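Sat 10 March, open day notes

Finally sitting down. Feet are gone, voice is gone, and I want this on paper before Monday's meeting flattens it all into three bullet points.

Doors at 10 and there was already a line down the stairwell. We had planned on people wandering in by twos and threes. Final count from the clicker at the door was 109, which beats August by a mile, and most of them stayed for more than one run! Trinity did the welcome talk and kept it to five minutes. The Planberg people had the front room with their sorting belt, we had the table-setting arm in the back, and the coffee was in the corridor between us, so nobody could get to one demo without passing the other. Keep that layout.

Setup. Arm on the usual stand, Adeck fingers on (the older pair, with the worn pads, since the new pair still sticks on closing). Speed capped at 70 percent all day. I ran the first hour slower than that and it was a mistake, people drift off when the arm creeps. Once I put it up to the cap the talking stopped and everybody leaned in. Rope stayed up the whole time, a good arm's length further back than last year, and I had the stop button in my hand for every run.

Task list on the card was cup, knife, bowl, in any order, with visitors choosing which one goes first. Best decision of the day. A kid of maybe seven wanted the knife first every single time and came back through the line to ask for it again. Her father wanted to know why we use a butter knife and I said because I like my job.

What went well:

The cup. I've been nervous about it for weeks and it was lovely to watch. It's light and round and rolls away from a bad approach, and the new approach path comes in low and calm. A few misses early on, then a long clean stretch before lunch. I may have cheered.

The wrist view on the big screen. Huge hit. Half the crowd watched the screen and ignored the arm completely. Several people asked what the machine "sees" and it was so much easier to point than to explain. Clyde had the idea of leaving it up between runs too, and people stood there discussing it like a ball game.

What didn't:

The bowl. Clear glass on a white table under those ceiling lights, I should have known. It found the rim and lost it, found it and lost it. I told the crowd we would swap in a colored one for the afternoon and then couldn't find a colored one. Buy one.

The Esposito controller dropped its connection once, mid-afternoon, with a full room watching. Restart took long enough that I ended up telling the story of the flooded basement. It got a laugh, so fine, but I want the logs pulled. My guess is the network switch, which was also carrying Planberg's video.

Knife grasps. We go for the handle, down toward the rounded end, fingers on either side. When the fingers line up square it's solid. If they come in skewed, the handle turns as they close and the blade swings. I want to try gripping nearer the bolster, where there's less leverage, and compare over a proper set of trials. The simulator says 700 grasps would be enough to see a difference. On the real arm we'll take what we can get in a week.
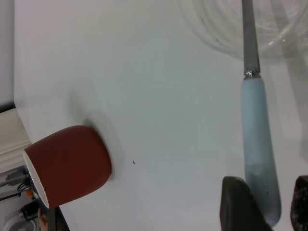

Trinity Sorensen thinks the bolster grip is worth a day at most, and that the skew comes from the wrist calibration, so we should redo that first and only then touch the grasp point. She also wants the knife kept in the program next year whatever the numbers say, as it got more questions than the other two put together. Fair on both counts. Calibration goes first.

Visitor questions worth keeping: does it know when it has dropped something (only from the finger width, and I said so). Can it do left-handed settings (no reason why not, I'd love to try it). How much does it cost to run for a day. I had no answer to that one and would like one.

A teacher left her email and wants to bring a class. Yes please. Card is in the Tikia box with the feedback slips.

To do:
Pull controller logs, check the switch
Wrist calibration, then bolster trials
Colored bowl
New pads for the old fingers
Answer the teacher by Tuesday
Give Clyde his extension cord back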